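# Hurkier hand-held gripper kit: what we found after a month
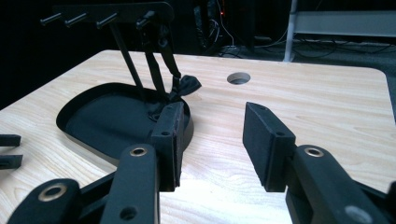
Flolberg Automation Group, Nondville office

We have had the Hurkier hand-held kit on loan since July, and the loan ends this month. Ifeoma Usman and Teemu Lehtinen did most of the testing, on small tabletop jobs like the black hanger stand with its pegs and straps.

The foam pads on the inner faces of the fingers are the best part of the kit. They held fabric straps well and left no marks on the stand. Thin, flat items were harder. Teemu had to slide them to the table edge before he could pick them up.

The linkage arms moved smoothly for the whole loan. One screw on a finger worked its way out in the second week, and Hurkier mailed us a replacement with a short note on how tight to set it. Check yours before each session.

Setup takes 20 minutes the first time. The manual skips the calibration step for the second unit, so use the sheet Shireen Hlongwane wrote up. It is in the shared folder under "Grippers."

The kit costs $3000 and comes with 2 spare sets of pads. Training is billed separately, and we did not take it.

Ifeoma would buy it for recording demonstrations. Teemu wants to see the narrow fingers first, and Hurkier has not given us a ship date for those. If you want a turn before the kit goes back, write to Quyên Đinh with the job you have in mind and how long you need it.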